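Starnura Workshop: Gallery of the Two-Arm Table Cell

January 4, 2022

On this page we collect pictures of our table cell and how we keep it in order. The cell has two arms and one table, and it practices with small kitchen things. We have used it since August, and in this time we have learned which parts ask for attention and which can be left alone.

The arms do not carry the same gripper. One has a compact gripper with small fingers, the other has two long tapered fingers. For this reason we keep two separate check sheets. In the beginning we had only one sheet for both, and it was a source of mistakes.

The cables are the part we look at most. A cable that goes to the wrist must have enough slack for the full turn, but it should not hang so low that it can catch on something on the table. We check this by hand with the power off, and then once more at slow speed. After every 200 runs we look at the plugs, and after 1000 runs we also tighten the screws of the fingers. It takes about 12 minutes for each arm.

The Visser straps we bought first became loose too early. Now we use the ones from Jistex and they hold well. The spare fingers are kept in the Canell drawer, with the old ones in a bag next to them. Please do not mix them.

For the test after service we use a wire basket, a spoon and wooden chopsticks. Chopsticks are thin and they roll easily, so a finger which is not straight will show itself quickly. If the gripper misses the same chopstick three times, we stop and align the fingers again.
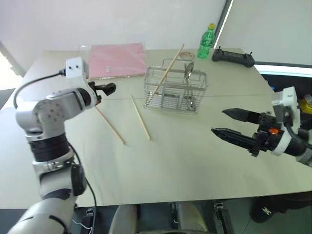 The two arms over the table, with the wire basket between them. One chopstick stands in the basket with the spoon, two others lie beside it.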